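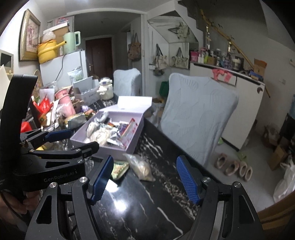 Our team's project this term is teaching a two-finger gripper to sort small household stuff. We're a student club, we have no lab, and most of the work gets done at a table. The test area is an open lavender box with a coiled white cable and a few packets in it, on a shiny black top with white veining. That top is going to come up again in this thread.

2/ The task: take one item out of the box, set it down, go back for the next. A person does it first with a hand-held gripper and we record it. Then we train on the recordings. The target for the end of term is 2,000 good runs. We have 1,640.

3/ "Good" means the item left the box, stayed in the fingers and was let go on purpose. If it snags and drops, the run goes in a separate folder. We keep those too. The folder is called Claltildale and I don't remember who named it.

4/ Cables are the worst. A coil looks like one object until you close on it, and then you have one loop and the rest stays in the box. We now pinch across the whole coil and come straight up, slowly.

5/ Shiny wrappers are second worst. The ceiling light bounces off the wrapper and off the table too, and the model reads the glare as an edge. Tekleab (our training script, version 2) has a step that darkens bright spots. It helps with the table. It does very little for foil.

6/ Someone asked why we don't use a plain mat. We did, for the first 100 runs. The model did fine on the mat and fell apart on anything else. So the mat is back in the closet.

7/ Rules we settled on in July, in case another club wants them:
- open the fingers all the way before each approach
- one item per run
- no fixing an item with your free hand
- change what's in the box when you change operators
- stop when your wrist hurts

8/ The last one is serious. Holding the grip at the same angle gets old fast. We switch people more often now and the runs are smoother.

9/ The Joretus student meet is next. Each team gets a box it hasn't seen before and has to empty it. Last year we got stuck on the second item and sat there until time ran out.

10/ This week's job is flat packets lying against a wall of the box. You have to tip them away from the side before you can close on them. Our success rate there is bad and I don't have a fix yet. If your team has one, reply or message me.

Last updated: 9:40 p.m.

More from this account
- Sorting our failed grasps by cause
- Breltex gripper pads: notes after one term
- What we packed for the Joretus meet
- Getting Tekleab to run on an old laptop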